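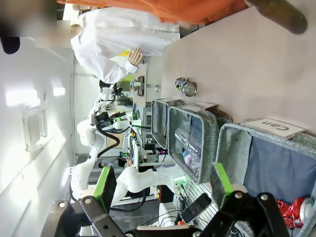
Trerdale Sort Kit — README

Last edit March 31, 2021. Covers kit rev 2. If you have rev 1, the mounting plate is different, ask for the old file.

What you get

Parallel gripper with two fingers, green pads already on. Wrist camera and bracket. Fabric baskets in graded sizes, card stock for the labels. Config files for the Tai controller. Sample recordings (see below). Arm NOT included.

What it's for

Picking up empty drink containers off a table and putting them in the basket with the right card on it. Cans in one, plastic bottles in another. Made for teaching labs and for people trying out a sorting policy before they spend money on a real line. Not rated for production, not washdown safe, don't ask it to do glass.

Setup

Bolt gripper to wrist, camera on the same side as the cable exit. Run the cable with slack or joint 6 will pull it out. Baskets go in a row, card on the rim, facing the camera. Big one nearest the arm. Start the Tai controller first, then the camera, then the sort script. Wrong order gives you a black picture and no error mesage. Known, not fixed.

Camera image comes in sideways. Leave it. The recordings are all in that orientation and the supplied model expects it. If you rotate in software you have to retrain.

Labels

Black letters on white card, one word, short. "Can" works well. Handwriting mostly doesn't. Cards fall into the baskets when the fingers brush the rim — a bit of tape on the back fixes it.

Sample recordings

164 episodes, 2916 labeled grasps. Recorded at our Renley bench in July and after. One episode is one table clear, start to finish. Each has wrist video, joint angles, gripper opening, and a text file with the basket choice per item. Failed grasps are left in and flagged. Please keep them if you train, the model gets overconfident without.

Split is by episode. Don't shuffle by grasp, you will leak the same can into train and test.

People are in some of the video, and other arms, and whatever else was going on at the bench. Backgrounds not cleaned. If your lab looks nothing like ours expect a drop.

What works

Whole cans, upright or lying down. Clear bottles with a cap on, the cap gives the camera something to find. Cans crushed lengthwise.

What doesn't

Cans flattened into a disc. Fingers close on nothing or tip it up and drop it. Clear bottles with no cap against a pale table, hit and miss. Two items touching — usually takes both, drops one. Bottles already in a basket sometimes get picked again, so mask the baskets out in the config (basket_mask, off by default, shoud be on, will change).

Pads

Green pads wear at the tips first. About 6 weeks of daily use for us. Peel, wipe with alcohol, stick the new ones on flush with the finger end. Recalibrate opening after, every time. Other colors grip the same but the calibration script looks for green.

Ordering and license

Kit and spare pads come from Ludodico, lead time is on the order page. Config and scripts are free to use and change. Recordings are for research and teaching only, no resale, and no trying to identify anyone in them.

Bugs go in the tracker with the log attached. Without the log we can't do much.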